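The Prandmont Annexation Deserves a Slower Yes, or a No

08/05/2026

The Prandmont Township trustees have been told, again, that merging fire and road services with the city of Brikier will save everybody money. I have now sat through two of these presentations. I came out of the second with more questions than I carried into the first, and I brought a list to the first.

For those who have been spared the slides, the proposal goes like this. The township would close its road garage on Dogbe Road, hand its plows and its three full-time employees over to the city, and pay Brikier a yearly fee for plowing, patching and ditch work. The fire contract would be folded into the same agreement. The whole thing would run seven years, with an option for seven more. After that the two governments would "explore full annexation," a phrase that got maybe ten seconds of airtime and was then never heard from again.

I would like to hear from it again. If annexation is where this road goes, the time to talk about it is before we sell the trucks.

Who is asking for this?

City Manager Adjoa Ametepe is a good speaker and I believe she believes what she says. Her case is that small townships can't keep up with equipment costs, that hiring is hard, and that one crew can cover both sides of the line with less waste. All of that may be so. But when a resident in the back row asked which Prandmont roads would be plowed first in a storm that also buried downtown Brikier, the answer was that "routes will be optimized." My street is a dead end with nine mailboxes on it. I know what optimized means for us. It means Tuesday.

Our own crew gets there by breakfast. They aren't miracle workers. They live here and they know that the hill by the cemetery freezes before anything else does, and nobody had to draw them a map of it. The consultants from Grisex, who wrote the study behind all this, put that kind of thing under "intangible factors" and gave it half a page.

About that study

I read it, appendix included. It assumes the yearly fee will rise slowly and evenly, and it assumes our costs, if we stay on our own, will shoot up. Why one line on the chart is a gentle slope and the other is a ski jump is never really explained. Fuel costs the same on both sides of the township line. So does road salt, last I checked.

It also counts the sale of the garage as savings. I was raised to think that selling your house and calling it income was a bad sign. The money would come in once. The fee would come due every year after that, and a township with no garage, no trucks and no crew isn't in much of a position to haggle when the contract is up. Trustee Abena Baidoo made this point in June of last year, when the idea was first floated, and was told it was premature. At the most recent meeting she made it again and was told the matter had already been discussed.

What the city's record shows

Supporters like to point at Brikier's public works building, which was redone a few years back and looks very nice. Fine. I would ask them to drive over the Mill Street bridge, or what they'd call a bridge, and report back on their alignment. I would ask them about the storm drain at the ball fields, which has been "in design" since my youngest was in Little League. She is now old enough to vote on this, if anyone would let her.

That is the other thing. There is no plan to put this on the ballot. The law may not require it, and I'm told by people who enjoy telling me such things that it doesn't. The trustees could still ask. An advisory question in November would cost the township a little and would tell them a lot. The objection I keep hearing is that voters might not understand the details. Having watched the presentations, I'm not sure the presenters do either.

I don't want to pretend everything on our side of the line is in great shape. The garage roof leaks. One of the trucks is older than the man who drives it. We have put off repairs that we shouldn't have put off, and the trustees who now say we can't afford to keep the department are, in some cases, the same trustees who voted down the levy that would have paid for it. A person could get suspicious about that. I'm trying to stay merely doubtful.

There are middle roads here. We could share a salt contract with the city, which the study mentions in a footnote. We could lease a truck. We could sign a short agreement for mowing and ditches only, see how Brikier does with it, and keep the plows. Any of these could be undone if it went badly. The plan in front of us can't be, or not at any price we'd be able to pay.

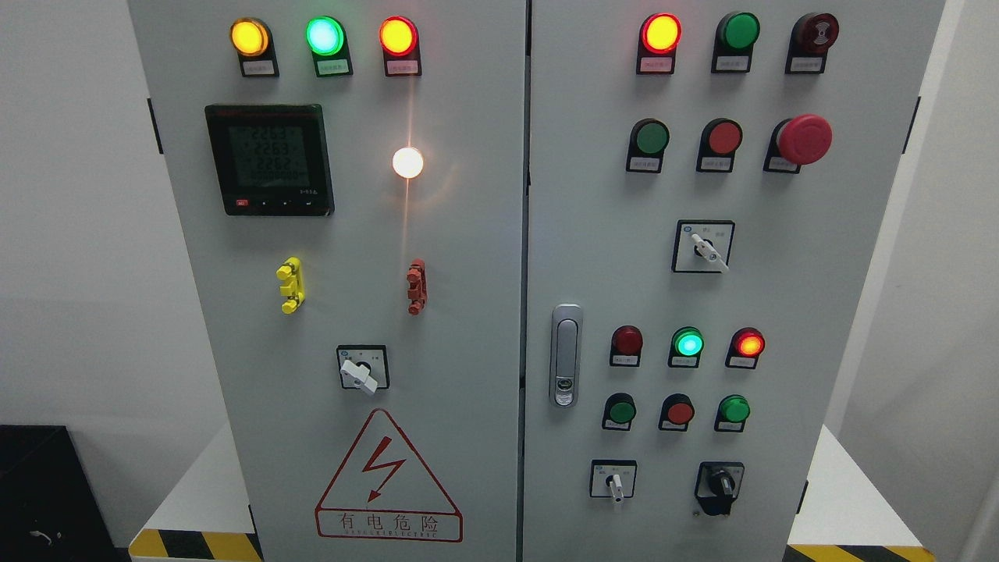
What I'd ask for before any vote

First, a written plowing order, street by street, attached to the contract and binding. If they have optimized the routes, they can print them.

Second, a cap on the yearly increase, with a number in it. "Reasonable" is not a number.

Third, keep the garage. Rent it to the city if they want it so badly, but hold the deed. A township that owns a building can change its mind.

Fourth, take the annexation language out entirely or else hold a meeting on that subject alone, in the evening, when people with jobs can come.

If Brikier's offer is as good as Ms. Ametepe says, it can survive all four. If it falls apart when somebody asks for a plowing list, then I'd rather find that out while we still have our own trucks. The trustees' phone numbers are on the township website, and at least one of them picks up.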